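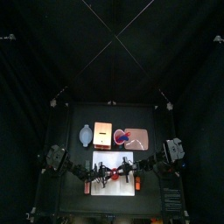 Which order should I watch Cititz in with a first-timer?

My sister has never seen any of Cititz and wants to start before the new film comes out in May. I grew up with release order, but the prequel series, Murniso, is set 100 years earlier and looks a lot better. Would starting there spoil the big reveal in the second film? She also gets bored if things are slow.

Grarkivico
Release order. Murniso assumes you know who the Warden is, and the last 2 episodes give away the twist outright. It was written for people who had seen the films – half the scenes mean nothing otherwise. Watch the first three films, then Murniso, then the rest. The first film drags for 50 minutes but picks up once they leave the harbour.

Lu
I started with Murniso and was fine. Didn't know there was a twist.

murk1692
Agree with release order, but skip the animated shorts. They were made to sell toys and a couple of them contradict the third film. If she likes the harbour characters, go back to the shorts later. Also check which cut you have – the streaming version of the second film has an extra scene before the titles that hints at the reveal, and the old disc doesn't.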